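Gripper build, part four: fingertips and fabric

I spent most of March on the pair of hand-held grippers, and they're finally at the stage where I can do more with them than open and close them over the bench.
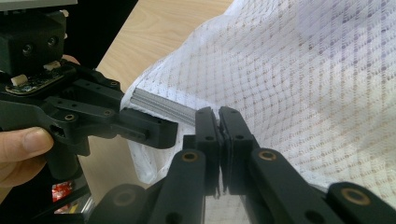 The last post ended with the linkages binding. I'd printed the arms with plain holes and run the pins straight through the plastic, and after a week of use everything had gone sloppy. So I drilled the pivots out and pressed in brass bushings. I ordered them from Corkov, who are slow but send the right size. Pressing them in with the bench vice took an evening. I split 2 arms doing it and had to reprint them, which was my own fault for rushing the drilling.

The jaws now move smoothly all the way through their travel. There's still a bit of side play when they're fully open. I can live with that for now.

Next was the pads. I tried foam tape, then a strip of bicycle inner tube, then a ribbed rubber pad. The inner tube was fine on a mug or a block of wood but it let go of cloth as soon as there was any pull on it. The ribbed one grabs better. I've kept a thin flat pad on one set of fingertips so I can compare them on the same job.

For cloth I started with tea towels, which are easy, and moved on to lace. Lace is a pain. It bunches up ahead of the finger, and you can't feel through the handle whether you've got one layer or three. I've been pinching it with one gripper, spreading it out with the other, then swapping. At first I squeezed far too hard. Nadège Pichon, who has the bench beside mine at the workshop, told me to come in from underneath and let the fabric hang over the finger before closing. That made a bigger difference than any of the pads.

The camera and the small board went on the upper housing early on, and I've moved them twice. I needed spacers under there to stop the housing rubbing on the board. The colour of the spacers doesn't match anything else, but they were what I had in the drawer.

The recorder script is called Nallilen, for no good reason. It writes a folder per run with the video and the jaw position. The longest run so far is 90 seconds. One from last night has 1666 jaw readings in it, with a gap near the end where the cable had worked loose at the plug. I've put a cable tie on it and will see if that's enough.

Still to do:

Reprint the handle with more room for the thumb
Find a proper fix for the side play
Sort out the cable
Try a fitted sheet

If anyone has printed fingertips in something softer than PLA and had them last, leave a comment and tell me what filament you used.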